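In defense of the empty table

My kitchen table seats six and for most of last year it seated one, because the other five places were taken up by mail, a sewing machine, a bag of birdseed and a printer that hadn't printed anything since spring. I ate my toast on the one clear corner and told myself I was a busy, creative sort of person.

Then in November my friend Zerrin Dağdelen came to stay. She got in late on a Saturday, looked at the table, and asked where she should put her plate. I moved the birdseed onto a chair. Then she asked where she should sit! So we ate standing up at the counter, like people at a train station, and I went to bed feeling pretty embarrassed.

I've been thinking about flat surfaces ever since, and I've come around to an opinion that my family finds tiresome: every home should have one that stays bare. I don't mean tidy, with a bowl of lemons and a candle. I mean bare. You can use it for anything you like, all day long, and when you're done everything goes back where it lives.

I know how this sounds. I can't stand those articles where a person with 30 belongings and white walls tells you that your stuff is making you sad. My stuff makes me very happy. I own 722 cookbooks and magazines (I had to list them for the insurance, don't ask) and I'm not giving up a single one. My Mazandarani cookbook is stained with pomegranate syrup on nearly every page and I'd run back into a burning house for it. I just don't want it living on the table anymore.

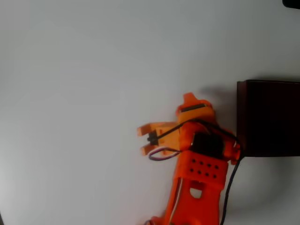 Orange arm, open gripper and plenty of bare surface.

What a clear table does, at least in my house, is get things started. If I have to shift a sewing machine before I can roll out dough, I don't roll out dough. I think about it, I sigh, I order noodles. Since I cleared the thing off I've made bread most weeks, I've fixed two lampshades, and my nephew has worked his way through a jigsaw puzzle of Brivstead harbor that is mostly gray water. (He was allowed to leave it out overnight. I'm not a monster.)

My neighbor Nima Parsa disagrees with all of this, loudly, over the fence. He says a table with nothing on it looks like a waiting room, and that he likes to see what he's in the middle of. His dining table has seed trays, half a radio and a stack of Plasico storage boxes he bought to put it all in, still in their wrapping. He's a cheerful man who gets a lot done, so I can't claim he's wrong about himself. But I've noticed he comes over to my place when he has forms to fill out.

The hard part is the first week. Flat surfaces pull things toward them – keys, receipts, one glove – and you have to be a bit of a pest. I put a basket by the front door and everything that used to land on the table lands in there now. The basket is a disgrace. I'm fine with that, it has a lid.

I did look at buying a second, smaller table as a sort of decoy. There was a lovely one at Buvia for 400 dollars and I stood next to it for ages, stroking it, before admitting that I'd fill it up by the weekend and be back where I began.

Zerrin is coming again in spring. She's already asked if she can bring her watercolors, and I told her to bring the big paper.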